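# Phones at the Evening Meal: Habits of Couples Who Live Together

Xiaoqing Du
Supervisor: Emmett Whitfield
Destham College, Family and Society module
May 5, 2020

## 1. Why I chose this subject

When I moved to Tallcombe I rented a room from a married couple, and we often ate in the same kitchen. I noticed that on some evenings they talked during the whole meal, and on other evenings each of them looked at a phone and the meal was finished very quickly. They did not seem unhappy on the quiet evenings. This made me curious, as many articles in magazines say that the phone is the enemy of a good relationship, and I wanted to know if couples themselves think so.

My first plan was to study couples and money, but my supervisor considered that people would not like to speak with a student about it. A meal is an easier subject. Everybody eats, and people are not much embarrassed to describe it.

The question of the project is the following: do couples who live together have rules for the phone during the evening meal, and how did they come to these rules?

## 2. How the work was done

I put 400 leaflets in letter boxes in Tallcombe, most of them in the streets behind the railway station and in the Gotus flats, where many young couples live. I also left a small pile at the counter of the Donati bakery. From all this, 19 couples agreed to take part. I was told that this is a normal result for leaflets, but I had hoped for more.

Each couple kept a meal diary in December, before the holidays started. The two partners wrote separately and were asked not to read the diary of the other one. The diary had only four questions for every evening:

- Did you eat together?
- Was a phone used by you or by your partner during the meal?
- What was it used for?
- Was anything said about it?

After the diaries were collected I made an interview with each couple, in their home or in the college library. I asked for both partners to be present. Looking back, this was perhaps a mistake, and I return to it in section 5.

The limit for this report is 3,000 words and I have stayed far under it. A longer version of the interview notes, with the names removed, was given to the department.

## 3. What the diaries say

### 3.1 The partners do not remember the same meal

The most surprising thing for me was how often two diaries of the same evening disagreed. One woman wrote "no phones, nice talk". Her husband wrote, for the same evening, that he had checked the football result and that she had answered her sister. When I asked about it in the interview, she laughed and said that her sister does not count.

Many participants had this idea that some uses do not count. A call from a parent was usually in this group. Looking up a word or the name of an actor was also not counted, if both partners wanted to know the answer. What counted was mostly reading alone and in silence - one man called it "going out of the room without standing up".

### 3.2 Work messages

Work messages were the most difficult kind. Nearly all the couples accepted them in principle, but they also produced the longest complaints in the diaries. In one couple the wife is a nurse and must be reachable on some nights. Her partner wrote very patient comments in the beginning of the diary and shorter and shorter ones later. On the last page he wrote only "again".

In contrast, a couple who both work in restaurants had no problem with work messages at all. They eat together so late that no colleague is writing to them any more.

### 3.3 Where the phone is kept

I did not ask about this in the diary, but several people wrote about it by their own wish. Some leave the phone in the coat. Some put it on the table with the screen down, and they described this as a polite thing to do. Their partners did not always agree. One participant wrote that a phone lying face down is "like a guest who is waiting to speak".
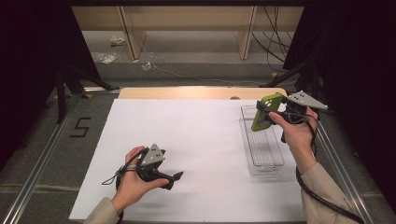
*Figure 1. A lime-green phone case above a clear plastic tray with dividers.*

Two couples had a fixed place for both phones during the meal. In the first home it was a shelf near the door, and in the second it was the bread bin, which had been empty since they stopped buying sliced bread. Both couples said that the place was found by accident and the rule came after.

## 4. What was said in the interviews

I expected to hear about quarrels and then about rules which were made to stop the quarrels. This happened only in a few homes. More often the couple had no spoken rule, and yet each partner could explain very exactly what was allowed. I asked one pair how they knew it. The man said: "She stops chewing." The woman had not known that she did this.

Where a spoken rule existed, it was normally proposed by the partner who used the phone more. I find this interesting. These people said they wanted help against their own habit, and the other partner had mostly accepted the situation already. One young woman in the Gotus flats told me that she had asked her boyfriend to remind her, but after some days his reminding annoyed her more than the phone had annoyed him. Now they light a candle when they eat, and as long as it burns the phones stay away. It goes well except in the evenings when they forget to buy candles.

The older couples in the group spoke about television in the same way. One husband, who is retired, remembered that his parents had turned the set to the wall for dinner. He did not see a big difference between then and now, only that the television was the same for everybody and at least they could discuss the programme.

Two of the couples have small children. They said that the meal is too noisy for phones and also too noisy for talk, and that their real conversation takes place later while washing up. I think a future project should not look only at the meal. For some couples the important half hour is somewhere else in the day.

## 5. Weak points of the project

The people who answered a leaflet about meals are probably people who already eat together and like it. Couples with serious difficulties would hardly invite a student to ask questions.

The diary also changed the behaviour. Several participants admitted that they left the phone away in the first evenings as they knew they would have to write it down. I tried to give less weight to the first pages, but I have no exact method for it.

Interviewing the partners together made the conversations lively, but some persons spoke much less than they had written. In one case I had a full diary from the wife and in the interview she said almost nothing. With more time I would meet each partner alone and after this the two together.

Finally, my English was sometimes an obstacle with local expressions. I asked people to repeat when I did not understand, and Mr Whitfield checked the quotations which I was not sure about.

## 6. Result

Most of the couples in this study have rules for the phone at the meal, but few of them have ever said these rules aloud. The rules depend on what the phone is used for and who is on the other side of it, much more than on the number of minutes. My landlords, who did not take part, read an early version of this text. They have put a basket in the kitchen now, and at the moment there are onions in it.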